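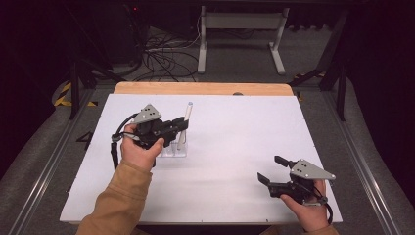
Bench 4, with a hand-held gripper in each hand and the white rod standing in its clear holder.

Bench Technician (part-time), Halora hand-gripper cells, Tullulcombe

Hello, and thanks for stopping to read this one. We're looking for a patient, tidy-minded person to join the small crew that sets up and looks after the hand-held gripper benches at our Tullulcombe workshop. We have 8 benches now and a ninth being wired, and Kuldeep Bisht has been keeping the lot going more or less on his own since December, so you'll be made very welcome!

Most of your day is spent at the bench itself. You'll check that both grippers open and close evenly, tighten the bracket screws, look over the cables for kinks and wear, wipe down the board and lay out the next job. After that you pick up the pair and run a few practice moves before signing the bench over to the operators. When a finger pad wears out or a cable starts dropping its signal, you'll do the swap and write it up in the bench log (Kuldeep is fond of a well-kept log, and so are we).
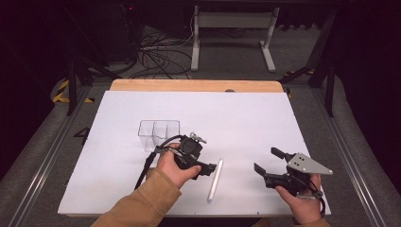 Practice moves on the same bench, using the marker and the three-compartment organiser.

You don't need a trade certificate. People who have fixed bikes, sewing machines or printers tend to settle in nicely, and we'll teach you the rest over your first 9 shifts. Steady hands and a fair bit of patience with small screws will help a great deal, and you should be comfortable working on your feet for a good part of the shift.

Pay is $39 an hour plus super, for three days a week, and we can be flexible about which three. Parking is free at the Plitside gate.

To apply, send a page about yourself to Nisha Thakur at the Halora front office by 17th February. If you'd like a look around first, just ask for Hanna Wysocka, who is always glad to show people the benches.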